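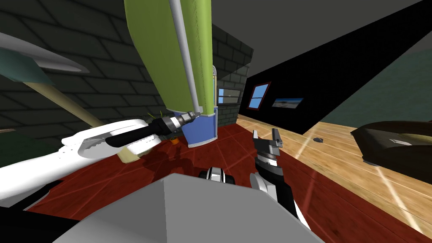

Lime green and blue, with a long grey handle.

So I've been swimming at the Oksanen pool since October, and I need to talk about 6 a.m. lane swim. I am not a morning person! The first week I lasted five laps and hung on the wall gasping (very glamorous). Now I can do over 2000 yards if I skip breakfast, and I'm weirdly proud of it.

The bus was the hard part. The one from Cekerov doesn't start early enough, so I bike, and the hill by the old mill — the one with 1854 carved over the door — just about finishes me before I even get wet.
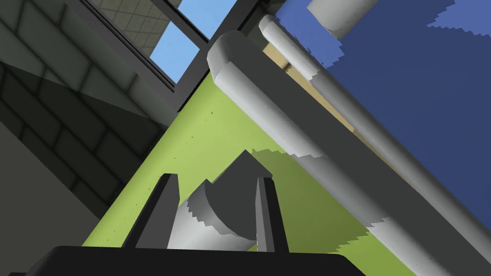 Coming home is all downhill though, and I stop for a cinnamon roll, which probably cancels out the whole thing. I don't care. My shoulders feel great, I'm sleeping better, and my hair smells like chlorine all day long. If you've got a shampoo that fixes that, please leave it in the comments!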